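March
Prepared by the Sunance Textbook Office

Chapter 6
Drape and Hanging Behavior of Woven Cloth

6.1 Scope of the chapter

Earlier chapters treated cloth as a flat sheet loaded in its own plane. Most cloth in use is not flat. A curtain, a skirt, or a dust sheet bends under its own weight, often in two directions at once, and the shape it takes depends on a small number of properties that can be measured. This chapter defines those properties, gives the standard ways of measuring them, and applies them to cloth hung from a rail, from points, and over an edge.

The reader should be familiar with mass per unit area (Chapter 2) and with the difference between warp and weft (Chapter 3). Shear is used from Section 6.4 onward and is reviewed there.

6.2 Terms

Bending length is the property found by sliding a strip of cloth over a horizontal edge until its free end drops to a fixed angle. The overhanging length is recorded and, at the usual angle of 41.5 degrees, divided by two. A stiff cloth has a large bending length. Values are taken separately for warp and weft, and for the two faces if the cloth has a finish on one side.

Flexural rigidity is the product of the weight per unit area and the cube of the bending length. It describes how strongly the cloth resists bending, without regard to how much its own weight helps the bend along. Two cloths may share a bending length and still differ in rigidity if one is heavier.

Drape coefficient is measured by placing a round sample over a smaller round support and recording the shadow cast by the hanging part. The result is given as a percentage of the area the hanging part would cover if it stayed flat. A sheet of stiff card scores close to 100. A soft cloth scores low.

6.3 Two sample cloths

Two cloths are used in the worked problems. The Brekum cloth is a plain weave with a firm finish and a drape coefficient of 84. The Asten cloth is a looser twill with a drape coefficient of 50. Both were conditioned before testing, and both were tested face up. Full test sheets are printed in the appendix, together with the Görtz table of bending lengths, which the problems in Section 6.7 require.

Note that the drape coefficient is a single number and hides direction. The Brekum cloth is much stiffer along the warp than along the weft, and a panel cut the wrong way will form fewer and wider folds than the coefficient suggests. Where direction matters, use the bending lengths.

6.4 Support conditions

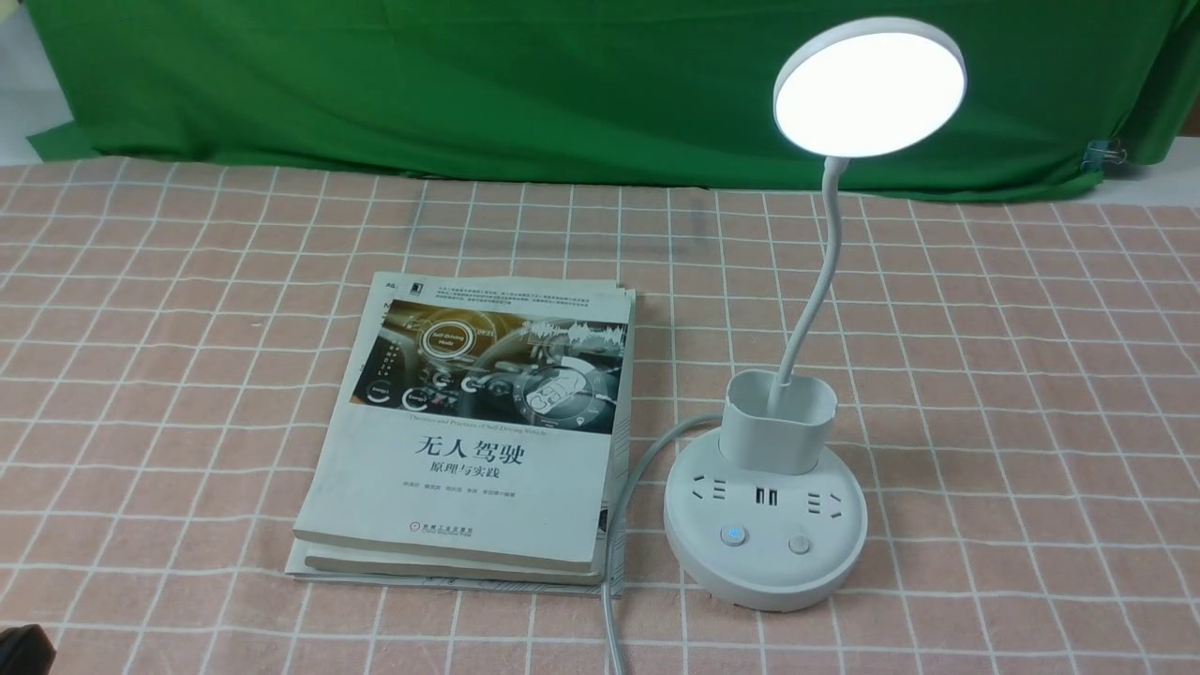
The shape of a hung panel is set by its supports as much as by its stiffness. Continuous support along the full top edge, as from a rail sewn into a hem, gives the most even fall. Support at separate points lets the top edge dip between them, and the extra cloth collects in slanting folds. Slack put in at hanging has a similar effect. The green backdrop is draped loosely, with a binder clip pinching it near its right end; wrinkles and folds run across its surface, and its lower edge sags slightly where it meets the back of the tablecloth. A lower edge of this kind should not be used as a level line when measuring drop. Measure from the support down, at each support and midway between supports, and report the readings separately. The spread between them is called the hem deviation, and its calculation is taken up in Section 6.5.

Copyright Sunance. All rights reserved. Contact the textbook office | Back to top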